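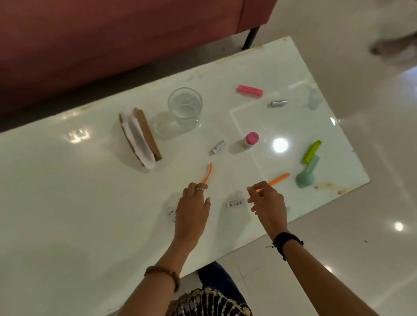

Coffee tables in use
Gallery, page 4

Every furniture site has a gallery of coffee tables and I have stopped believing any of them. There's a bowl with three lemons in it. There's a book about Japan. There is a candle that has never been lit, and a throw on the sofa behind that seems to have slid off a very tidy person. I have been in a fair number of living rooms in my life and have not met those lemons once.

So these pages are for tables with things on them. The rules haven't changed since August: no clearing up first, no flowers bought for the purpose, and no wiping. I write the notes, so if you disagree with them it's me you disagree with.

White marble pattern, square of glass, rose-red sofa

A polished white top with grey veining, on pale glossy tiles. Napkins in a wooden holder, a tumbler with some water in it, a small white bottle with a pink cap, and assorted small stuff of the kind every flat surface collects.

The brown marks are along the right-hand edge, near the corner. I'd like the people who write "wipe-clean" on labels to have a look at them.

On marble that may or may not be marble

I don't judge from a photograph whether a top is stone, and I'd be wary of anyone who claims they can. The pattern on this one is cloudy, with the veining quite faint, and I'll give it that much: the worst marble patterns have veins like a road map, and the same vein turns up again a foot further along. Cloudy is easier to live with.

What I don't accept is the argument, which I got at length from a salesman at Erico, that a white patterned top "hides everything". It hides crumbs, if they are white crumbs. A brown smudge on white is about as well hidden as a dog in church. If hiding is what you're after, buy a brown table and put up with how it looks.

I have the same doubts about Prilleo, who sell a cream for this sort of surface and say it leaves a barrier. I bought a tub. It cost £20 and it smelt of almonds, and the coffee ring I tested it on was still there the next morning, shinier than before. Two readers have written to say it worked for them. Perhaps it did. Neither of them sent a photo.

On glass on top of tables

A square panel of glass with a raised edge, on the right side of the top. I've gone back and forth on glass. My aunt had a sheet of it over her good dining table for as long as I knew her, and I don't believe one person in the family ever touched the wood. You ate on the glass, the glass got scratched, and the table went to a cousin in perfect condition. He put a sheet of glass on it.

My trouble with it is the shine. Gloss on gloss on gloss, and the ceiling light turns up wherever you look: there's a round glare in the glass here and another on the floor tiles. Something small and pale bluish-grey sits at the corner of the panel and I couldn't tell you what it is. See-through things on see-through surfaces are how people lose contact lenses and drinks.

Raised edges I'm less sure about. They'd stop a pencil rolling off, fair enough. They also give the dust somewhere to gather, and I have never owned a cloth that gets into that angle properly. Dotach used to list a little brush for it. I didn't buy the brush. There's a limit.

On napkin holders

I came to this one ready to be rude. A napkin holder is the sort of thing people are given, and the fancy ones (a brass peacock, a wire fruit tree) let go of the whole stack when you take one napkin. Two wooden boards with the paper squashed between them is the only design I've any time for, and this is that. It's so full that the napkins bulge. People who fill them that tightly then complain that the first one tears, and it does, and the second one too, and after that it's fine until you fill it again.

It's set at a slant to everything else, which I count in its favour. Square to the edge of the table would have meant somebody had read an article.

On the small things

Small things are what I look at first. Anyone can put out a vase. A pink block that could be an eraser or could be soap, a little shiny metal cylinder, a small white cylinder with black printing on it, the bottle with the bright pink cap: you don't arrive at that by styling. I've been told off before for guessing at people's odds and ends, so I'll leave them as they are.

The usual advice is a tray. Put your bits on a tray and they become a collection, say the magazines. I tried it for a winter. What I had was a tray of bits, and when I wanted to put my feet up I had to move the tray, and the tray had nowhere to go except the floor, where I trod on it. I'd sooner have the bits.

A drawer is better than a tray, and a table with a drawer costs more, and the drawer sticks. I don't have an answer for you.

On the colour of the sofa

Dusty rose, or rose-red, or whatever the shop's calling it now. I was against pink sofas when they came in and said so on page 2, where you can still read it. I've softened slightly. Next to white and cream it's the biggest warm thing in sight, well ahead of the wood of the napkin holder, and a grey sofa there would have had me reaching for a jumper.

I also like a thin black metal leg. You can get a broom under a sofa on legs like that. Whether anyone does is another matter, and the makers, who always mention it, never seem to show the broom.

What I still won't believe is the price of them. The nearest thing I found in a pinkish fabric was £1519 without delivery, and the man wanted extra for the stain treatment. I asked him what stains it was for. He said all of them. I asked about beetroot and he went to fetch a colleague.

Sending yours in

Tables of any sort, any height. Pictures taken in the evening with the big light on are welcome, glare and all, since that's when most of us see the thing. Please say what the surface is only if you really know. "It was sold as oak" is a perfectly good sentence and I'll print it.

I don't want:
a table you've just bought, with nothing on it yet
anything with a string of fairy lights round it
the lemons

Larger pictures are better than small ones. I don't crop and I don't brighten. If you'd like your notes kept short, tell me, and I'll try.

A few letters

"You are unfair to trays. Mine has handles." I've no doubt it does.

"How do you get brown marks off a white gloss top?" Warm water, a drop of washing-up liquid, a soft cloth, and dry it after. If that doesn't do it I'd try the same again before paying for anything in a tub. I wouldn't put lemon juice or vinegar on a top that might be real marble, whatever you've read, as acid dulls it and you can't wipe that off.

"Is this site paid for by the Erico people?" If it is, they're getting poor value.

Notes by Danilo Fajardo
Page last changed Sunday, December 29, 2024

Previous page: tables with a shelf underneath, and what ends up on it
Next page: nests of tables, and why the smallest one is always missing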